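Table clearing moves to a rehearsal stage at Brokcombe

From the operations office, January

The dining services team at Brokcombe will begin working alongside an automated table-clearing arm later this spring. Staff were informed of the decision at the last general meeting, and this item sets out what has been agreed so far, what remains open, and what each shift can expect between now and the first day of live operation.

The residence currently serves its meals in two rooms. Clearing and resetting the tables after each sitting has been the least popular duty on the schedule for several years, and it is also the one most often handed to whoever is newest. It involves a great deal of reaching across wide tables, and the occupational health review asked us to reduce that reaching wherever possible. Prerner, the firm supplying the arm, proposed that the work be rehearsed entirely in simulation before any equipment is installed. The simulated dining room was built by its partner Statis. It includes the kinds of things our residents leave behind after a meal: cups and plates, and also books, pencils and spoons that have strayed from their places. In the rehearsals the arm is mounted beside the table and works from above, and a mug set down near the edge is one of the items it must learn to approach.

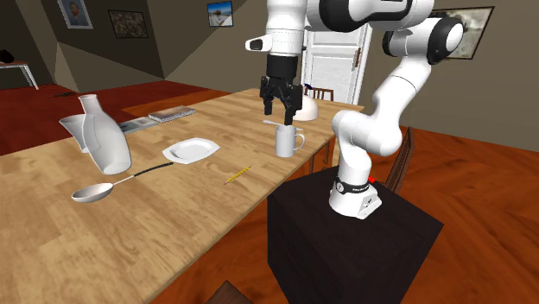
Will the arm replace anyone on the dining team? The number of dining positions stays as it is for the coming budget year, and the hours released from clearing will go to table service and to the afternoon tea round.

That commitment is written into the agreement with Prerner and into the staffing plan, and copies of both may be read in the operations office. What will change is the content of certain shifts. The late lunch shift, which now ends with 80 minutes of clearing, will end with a shorter period of supervision and a walk-through of the room. One person per sitting will be named as table lead. The table lead starts and stops the arm, removes anything that should not be handled by a machine, and signs the log.

Personal belongings deserve a particular word. Residents often write at the tables between meals, and a pencil or a book is not treated as tableware. The rule under rehearsal is that such items are left where they lie until a member of staff has picked them up – the arm may work near them, but it is not to carry them to the kitchen. Eyeglasses, hearing aids and medication come under a stricter rule: the table lead clears them by hand before the arm is started at all.

Statis has completed 724 rehearsal runs to date. Staff have reviewed a selection of them on the large screen in the training room, using both the side view and the close view from above, where the open fingers can be seen in relation to the objects on the table. Comments made at these reviews are passed to Statis at the end of each month. Several have already led to changes in the layout of the simulated room, including the spacing of the chairs, which had been set more generously than our own rooms allow.

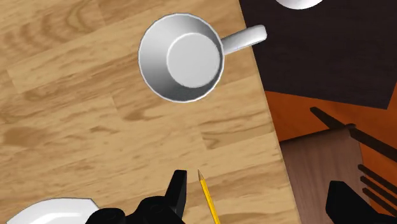 Carla Khoury wrote to this office after the second review to say that she had no objection to giving up the clearing, but that it was also the time when she noticed who had not eaten, and she wished to know where that knowledge would go once the plates were no longer in her hands. Her letter was read at the following meeting with her permission. As a result, the table lead's log now has a section for meals left unfinished, to be filled in before the arm is started and passed to the nursing desk in the same way as before.

Training will be held in small groups, with up to 19 places in total for the first round. Dining staff have priority, followed by kitchen and housekeeping staff who cover dining shifts. The sessions take place during paid hours and replacements will be arranged. No technical background is expected. Participants will learn the start and stop procedure, the daily check of the fingers and mount, and the steps to follow if a dish is dropped or a resident comes close to the table while the arm is moving.

Two questions remain open. The first is whether the arm should operate while residents are still seated elsewhere in the room. The Říha wing has asked that it not do so, and until a decision is made the rehearsals assume an empty room. The second concerns breakfast, when tables are cleared and reset at a much quicker pace – it may be that breakfast stays entirely with the team.

Requests for a training place should be made to the shift supervisor by the end of February. Written comments on the draft log may be left in the box outside the operations office, signed or unsigned.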